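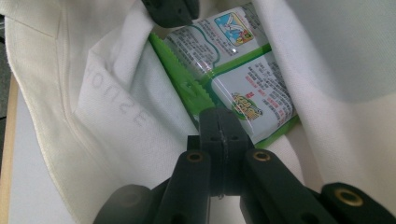
Lista de verificação - visita aberta na Ponanach, demonstração de manipulação e embalagem. Preenchida durante a visita, com comentários. O meu interesse era saber se aquilo que mostram ao público pode ser mostrado ao público em segurança, e só depois se funciona. A tarefa escolhida foi a do saco de compras: um saco de lona branca, pano mole e cheio de dobras, e lá dentro um snack embalado em plástico transparente, com a borda serrilhada verde-lima. Escolha simpática para quem assiste, mas o pano cede e faz pregas mesmo ao lado das articulações da pinça, e é aí que eu queria ver as regras escritas.

Responsável da demonstração: Mattes Buschmann
Acompanhante da visita: Knut Rathjen
Sala: 14
Equipamento: pinça manual Stumby, n.º interno 1031

1. Acesso e circulação

1.1 Saída de emergência desimpedida: CONFORME
1.2 Linha de separação entre público e bancada: NÃO CONFORME
Comentário: há fita no chão. Uma fita no chão não separa ninguém, e as crianças passaram por cima dela antes de acabar a apresentação. Rathjen diz que a fita "costuma chegar". Não me soube dizer onde isso está avaliado.
1.3 Lotação afixada à porta: CONFORME
Comentário: a folha diz 108 pessoas. É a lotação do piso, não da sala. Corrigir.

2. Ferramenta

2.1 Pontos de entalamento assinalados: NÃO CONFORME
Comentário: os braços articulados são pretos, o bloco central também, e o que sobressai são os anéis cor de latão nas juntas, precisamente onde um curioso vai pôr o dedo. Nenhum aviso nas peças que vi de perto.
2.2 Registo de manutenção disponível: PARCIAL
Comentário: o caderno existe. A última entrada é de março e não está assinada.
2.3 Instruções em português: NÃO CONFORME
Comentário: só o manual do fornecedor, a Weidemann, em alemão. Prometeram tradução. Também a prometeram na visita anterior.

3. Objetos usados na demonstração

3.1 Sem vidro, lâminas ou arestas: CONFORME
3.2 Alimentos identificados e retirados do consumo: NÃO CONFORME
Comentário: o rótulo do snack traz texto miúdo em língua asiática e eu não o sei ler. Perguntei pelos alergénios e responderam-me que "ninguém vai comer". Pode ser. Então que fique marcado como material de ensaio.
3.3 Sacos sem alças soltas junto às articulações: A VERIFICAR
Comentário: não consegui confirmar em todas as posições. Repetir com a ferramenta parada.

4. Informação ao público

4.1 Explicação dos riscos antes do início: PARCIAL
Comentário: 4 minutos sobre o futuro da logística, uma frase sobre segurança.
4.2 Afirmações sustentadas por dados: NÃO CONFORME
Comentário: o cartaz da Nosteo promete "destreza humana". Pedi a taxa de falhas e Buschmann disse que ainda não a publicam. Não é item de segurança em sentido estrito, mas quem acredita no cartaz chega-se mais à bancada - vi isso acontecer.

Resultado: aberto com reservas. Os pontos 1.2, 2.1 e 2.3 têm de estar fechados antes da próxima visita. O 3.2 resolve-se com uma etiqueta.

Cópia entregue a K. Rathjen às 16h30. Recebeu, não assinou.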